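Inicio | Quiénes somos | Cursos | Alquiler de sala | Contacto

Quiénes somos

Vakau es una escuela de idiomas para adultos. Damos clases de español, ucraniano e inglés en dos plantas de un edificio de la calle Salgado, encima de la antigua mercería. Empezamos con un solo grupo de español para recién llegados, por las tardes, en una sala prestada por la parroquia. Cuando el grupo se dividió en dos, alquilamos el primer piso. El segundo lo añadimos tres años más tarde.

La escuela la fundaron Bohdan Bondarchuk y Liudmyla Kostiuk. Bohdan había trabajado como intérprete en el puerto y Liudmyla daba clases particulares de gramática. Siguen los dos aquí: Bohdan lleva la administración y Liudmyla coordina los niveles A1 a B2. Nazar Bondarchuk se encarga de las matrículas y de casi todo lo que llega por correo electrónico.

Cómo trabajamos

Los grupos tienen un máximo de 20 alumnos en conversación y bastantes menos en los niveles iniciales. Cada curso completo suma 600 horas, repartidas en cuatro módulos que se pueden hacer seguidos o por separado. Antes de matricularse hay una entrevista oral y un ejercicio escrito corto. No cobramos por la prueba de nivel y no hace falta traer nada.

En las clases se habla desde el primer día, aunque sea poco y mal. La gramática se explica en la pizarra y se repasa en casa con el cuaderno Fliton, que redactó nuestro propio profesorado y que revisamos cada junio. El vocabulario del primer módulo es el de la vida diaria — la casa, la compra, el médico, los trámites — y se practica con diálogos breves.
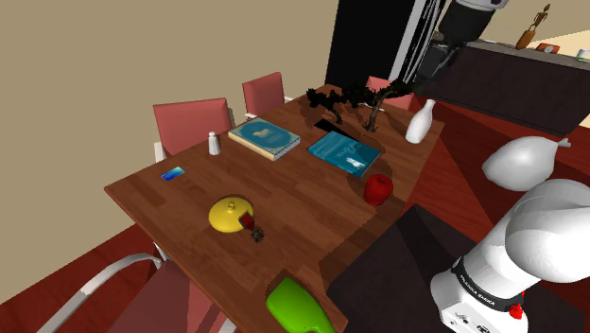
Severyn Lytvynenko cuenta que llegó al primer módulo sin saber conjugar un verbo y que lo que más le costó fue el teléfono. En persona se defendía con las manos, dice, pero por teléfono colgaba. Ahora recomienda a los nuevos que se apunten cuanto antes a la hora de conversación y que no esperen a terminar el libro.

La hora de conversación es gratuita para cualquier alumno matriculado. Empieza a las 19:30 y la lleva Yaroslav Tkachenko, que también prepara a quienes se presentan a exámenes oficiales. Los temas se anuncian en el tablón de la entrada.

La biblioteca

Tenemos 2,813 títulos en préstamo, de los cuales 758 son lecturas graduadas. El resto son novelas, diccionarios, cómics y una colección de prensa antigua que nos dejó el instituto de Sokville al cerrar su departamento de lenguas. El préstamo dura tres semanas y se puede renovar una vez, salvo los diccionarios, que se consultan en la sala.

Visitas y matrícula

La secretaría abre de 10:00 a 13:00 y de 16:30 a 20:00. El timbre de la planta baja no funciona bien — si no contesta nadie, suba directamente al primer piso. En agosto solo se atiende por correo electrónico.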